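Why Do Bottles Have Such Tiny Holes?
A story about caps, cupboards and getting the last drop 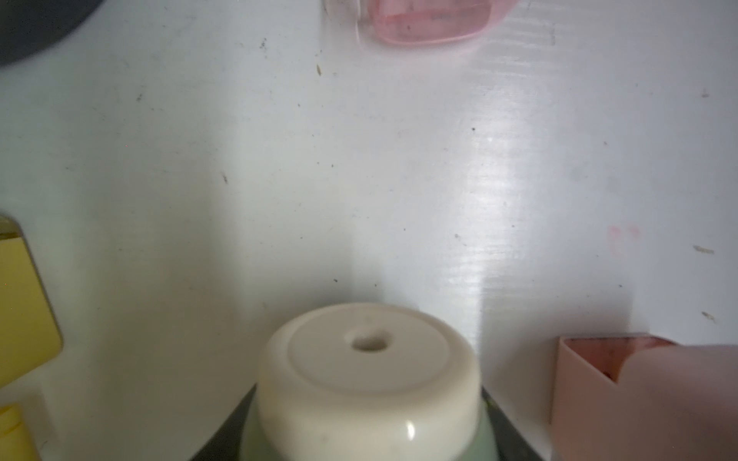 A white cap with a small round hole in its top, on a pale green bottle.

Have you ever stood at the sink and wondered who decided how big the hole in a bottle should be? Probably not! Most of us just tip, squeeze or press and get on with our day. But somebody did decide, and they thought about it for quite a long time, and once you know what they were thinking about you may never look at your bathroom cupboard in the same way again.

Let's start with a little imagining. Suppose you have a bottle of water and a bottle of honey, and both of them are wide open at the top. Turn the water bottle over and – whoosh! – it is all over your shoes. Turn the honey bottle over and you can go and find a spoon, sit down, and still be in time to catch it. Scientists have a word for this difference. They say that honey is more viscous than water (you say it VISS-kuss), and all it means is that honey is thicker and doesn't like to hurry.

Shampoos, lotions, hand creams and dish soaps come somewhere in between. They are mostly too runny for a wide opening, which would let out far more than you wanted, and too thick to drip out neatly all by themselves. So a lot of them have a small hole in the cap. When you squeeze the sides of a soft bottle, there is less room inside, and whatever is in there has to go somewhere. The only way out is through the hole! When you let go, the sides spring back and a little air gets sucked in to fill the space. Sometimes you can even hear it, a funny little slurping noise, especially when the bottle is nearly finished.

Why are so many caps round?

Look along any bathroom shelf and you will see plenty of round caps. A round cap can be screwed on, for one thing, and a square one would bump its corners against your fingers the whole way around. Round shapes are also comfortable to hold when your hands are soapy, and there are no sharp corners to poke you if you reach in half asleep at seven in the morning.

Many caps have a sunken part in the top as well, like a very shallow saucer. If a bit of lotion is left over after a squeeze, it can sit there quietly instead of running down the side and making a sticky ring on the shelf. My friend Raluca Bratu has two boys and a great many sticky rings, and she would like every bottle in the world to be made this way.

Try it yourself: the squeeze test

You will need a clean, empty squeeze bottle with a small hole in the cap, some water, some dish soap and a tray to catch the drips. Ask a grown-up which bottle you may use, and please don't use one that had cleaning products in it.

Pour 200 milliliters of water into the bottle and put the cap on tightly. Hold it upside down over the tray and count slowly to 15 without squeezing at all. How much came out? Now give it one gentle squeeze and look again.

Empty the bottle, fill it with the same amount of dish soap, and do it all over again. Was it slower? Did you have to squeeze harder? Write down what you noticed, or draw it if you like drawing better. (You can pour the soap back where it came from afterward, so nothing is wasted.)

What about the cupboard?

Bottles need somewhere to live, and cupboards and shelves gather dust, even the ones with doors. Dust is made of all sorts of tiny things, such as threads from towels and clothes, grains of soil from outdoors and little flakes of skin. It floats about in the air until it lands, and on a smooth white surface the dark specks show up very clearly.

If you would like to help, take everything off one shelf, wipe it with a damp cloth and let it dry before you put things back. Wipe the caps too, and have a look at the holes while you are there. Dried-up lotion can block a small one, but a rinse under warm water will usually soften it – and then your bottle is ready for the next squeeze!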